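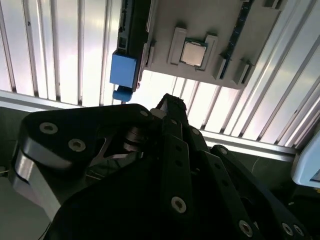 그림 3. 손목 카메라로 본 메인보드. 가운데에 소켓에 놓인 CPU가 있고 아래쪽은 그리퍼 링크가 가린다.

홈 | 이번 호 | 지난 호 | 투고 안내 | 검색
인쇄 | 이메일로 보내기
읽는 시간 9분

4. 데스크톱 PC 분해·재조립 작업에 대한 평가

4.1 작업 선정

앞 절에서 다룬 가사 작업(수건 접기, 식기 정리, 서랍 여닫기)은 물체의 위치가 몇 센티미터 어긋나도 대개 결과에 영향이 없다. 접시는 선반 위 어디에 놓여도 되고, 수건은 모서리가 조금 틀어져도 접힌 것으로 친다. 작업장의 일은 사정이 다르다. 부품이 들어갈 자리가 하나로 정해져 있고, 방향이 틀리면 들어가지 않으며, 무리하게 밀면 부품이 상한다. 본 절에서는 이런 조건을 갖춘 작업으로 데스크톱 PC의 부품 교체를 택하여, 현재의 조작 정책이 작업자를 대신할 수 있는 범위를 살핀다.

작업 목록은 중고 PC 정비 업체 Brurnotitz의 정비 절차서를 바탕으로 작성하였다. 이 업체의 정비 담당자 Muthoni Shirima가 절차서의 각 단계를 우리 실험대에 맞게 다시 나누었고, 공구를 바꿔 끼워야 하는 단계는 제외하였다. 남은 단계는 드라이브 트레이의 인출과 삽입, 메모리 모듈의 탈거와 장착, CPU 소켓 고정 장치의 개폐, CPU의 들어내기와 안착, 커넥터 분리이다. 이하에서는 이 묶음을 Cabello 작업군이라 부른다.

나사를 푸는 단계를 뺀 것은 평가 범위를 상당히 좁힌다. 실제 정비에서는 측면 패널을 여는 일부터 나사가 관여하는 기종이 많다. 본 평가에서는 모든 시도를 패널이 제거된 상태에서 시작하였으므로, 결과를 PC 정비 전체에 대한 것으로 읽어서는 안 된다.

4.2 작업 환경

실험은 Drirnow 실험실의 작업대에서 진행하였다. 본체를 홈이 난 알루미늄 작업대 위에 눕히고 내부가 위를 향하게 두었다(그림 4). 본체 왼쪽에는 3D 프린터로 출력한 부품 거치판을 두었다. 거치판에는 높이와 폭이 다른 홀더와 긴 홈이 있어, 꺼낸 부품이 일정한 자세로 놓인다. 거치판 없이 부품을 작업대에 바로 내려놓는 조건도 예비 실험에서 다루었으나, 얇은 모듈을 평평한 면에서 다시 집는 동작이 거의 모든 시도를 중단시켰다. 이 동작은 별도의 연구 문제로 보고 본 평가에서 분리하였다.
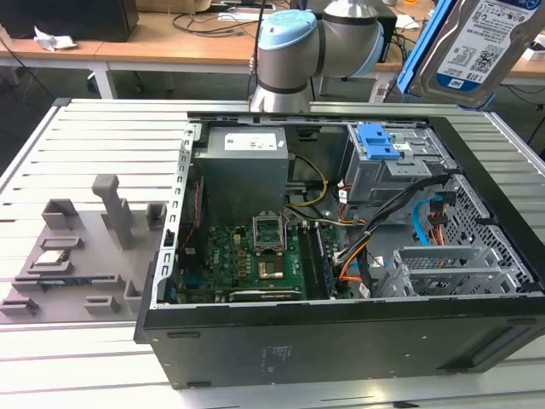 그림 4. 작업대 전경. 눕힌 본체의 CPU 소켓이 열려 있다. 왼쪽은 부품 거치판, 오른쪽 위는 파란 캐디에 든 1.0TB 하드디스크.

시각 입력은 작업대 쪽 고정 카메라와 손목 카메라에서 얻는다. 고정 카메라는 본체와 거치판의 배치를 한 번에 담지만, 메모리 슬롯의 걸쇠나 소켓 주변의 상태를 구분하기에는 해상도가 부족하다. 손목 카메라는 접근 단계에서 소켓과 슬롯을 가까이 보여 준다. 다만 그림 3에서 보듯 그리퍼의 링크가 시야의 아래쪽을 크게 차지한다. 손가락 끝과 부품이 닿는 지점은 이 링크들과 가까이 겹쳐 보이며, 접촉 직전의 오차를 영상만으로 추정하기 어렵다. 카메라를 더 멀리 다는 방안도 시험하였으나 드라이브 베이에 접근할 때 케이스 모서리와 간섭이 생겨 채택하지 않았다.

조명은 천장등만 사용하였고 시간대에 따른 조절은 하지 않았다. 작업대의 알루미늄 리브는 빛을 강하게 반사한다. CPU의 금속 덮개도 밝게 비쳐 손목의 각도에 따라 윤곽의 대비가 달라진다. 이 조건을 일부러 완화하지 않은 것은 정비 현장의 조명이 실험실보다 나을 이유가 없다고 보았기 때문이다.

4.3 절차와 판정 기준

조작 정책으로는 모방 학습 기반의 Lollance를 사용하였다. 시연 자료는 원격 조작으로 수집하였으며, 수집과 평가에 서로 다른 본체를 배정하였다. 평가는 모두 3000회이다. 각 시도는 단계 하나를 대상으로 하며, 이전 단계가 끝난 상태를 사람이 만들어 준 뒤 시작한다. 여러 단계를 이어서 수행하는 조건은 4.5절에서 따로 논한다.

판정은 저자와 무관한 평가자 두 명이 맡았다. 성공의 기준은 부품이 정해진 자리에 끝까지 들어갔는지, 또는 지정된 홀더에 놓였는지이다. 부품이 자리에 들어갔더라도 걸쇠가 잠기지 않았으면 실패로 처리하였다. 정책이 제한 시간 안에 동작을 끝내지 못한 경우와, 힘의 상한을 넘겨 안전 정지가 걸린 경우도 실패에 넣었다. 평가자 사이에 판단이 갈린 시도는 녹화 영상을 함께 본 뒤 다시 판정하였고, 그래도 합의하지 못하면 실패로 기록하였다.

4.4 결과

전체 3000회 가운데 성공은 1193회로, 성공률은 39.8%이다. 작업에 따른 차이가 크다. 드라이브 트레이의 인출은 가장 안정적인 단계였다. 손잡이 역할을 하는 파란 플라스틱 부분이 주변과 색으로 구분되고, 트레이가 레일을 따라 움직이므로 당기는 방향이 조금 어긋나도 기구가 이를 바로잡는다. 삽입은 인출보다 성공률이 낮았다. 입구에서 트레이가 기울어진 채 걸리는 경우가 대부분이었고, 정책은 이 상태에서 뒤로 물러나지 않고 계속 미는 경향을 보였다.

메모리 모듈에서는 탈거와 장착의 차이가 더 뚜렷하였다. 탈거의 실패는 주로 걸쇠를 다 젖히기 전에 모듈을 집으려 한 것이었다. 장착의 실패는 모듈을 슬롯 위에 바르게 올리고도 끝까지 누르지 못한 데서 나왔다. 사람은 이때 손끝에 전해지는 걸림과 딸깍하는 소리로 완료를 판단한다. Lollance에는 두 신호가 모두 없고, 영상에서는 다 들어간 모듈과 덜 들어간 모듈의 높이 차이가 매우 작다.

CPU 관련 단계는 가장 어려웠다. 소켓의 고정 장치를 여는 동작은 비교적 잘 되었으나, 안착에서는 방향을 맞추지 못하거나 소켓 위에서 부품을 너무 일찍 놓는 실패가 많았다. 소켓의 접점은 한 번의 접촉으로도 손상될 수 있어 우리는 이 단계에 폐기 예정인 보드만 사용하였다. 상용 보드로 같은 시험을 했다면 시도 횟수만큼의 보드를 감당하기 어려웠을 것이다.

커넥터 분리의 결과는 케이블의 배치에 좌우되었다. 본체 안에는 전원선과 데이터 케이블이 드라이브 베이 부근을 지나며, 시도마다 휘는 모양이 달라진다. 케이블이 그리퍼의 접근 경로를 가로지르면 정책은 이를 피하지 못하고 손가락 사이에 함께 물었다. 시연 자료에서는 조작자가 케이블을 먼저 옆으로 밀어 두는 일이 잦았는데, 정책이 이 준비 동작을 재현한 경우는 드물었다.

4.5 논의

39.8%라는 값은 사람을 대신하기에 부족하다. 더 문제가 되는 것은 실패의 성격이다. 가사 작업에서 수건을 잘못 접으면 다시 펴면 되지만, 비스듬히 눌린 모듈이나 휜 접점은 다시 시도하는 것으로 복구되지 않는다. 단계를 이어서 수행한 예비 시험에서도 중단의 원인은 대체로 앞 단계의 불완전한 결과에 있었다. 정책은 걸쇠가 덜 잠긴 상태를 완료로 보고 다음 동작으로 넘어갔다.

Shirima는 결과를 검토한 뒤, 정비소라면 성공률보다 실패를 스스로 알리는 기능을 먼저 요구할 것이라고 지적하였다. 작업자가 옆에서 계속 지켜보아야 한다면 그 시간에 직접 부품을 바꾸는 편이 빠르다. 이 지적은 우리의 판정 기준이 담지 못한 부분이다. 우리는 시도가 끝난 뒤의 상태만 기록하였고, 정책이 언제 멈추고 도움을 청해야 했는지는 기록하지 않았다.

반대로 드라이브 트레이처럼 기구가 위치를 잡아 주는 단계는 지금 수준에서도 맡길 여지가 있다. 트레이 교체만 반복하는 작업대를 따로 두고 나머지를 사람이 처리하는 방식이 가능하며, 거치판의 홀더를 기종별로 바꾸는 비용이 그 적용 범위를 정할 것으로 보인다. Shiuli Pathirana가 설계한 현재의 거치판은 한 기종에 맞춘 것으로, 다른 크기의 모듈을 놓으면 자세가 흐트러진다.

본 평가에는 촉각 입력이 포함되지 않았다. 손가락 끝에 힘 센서를 더한 구성은 7월에 설치를 마쳤으며, 메모리 장착과 CPU 안착 단계에 한하여 같은 절차로 다시 측정하고 있다.

인쇄 | 이메일로 보내기
이전 절 | 다음 절 | 목차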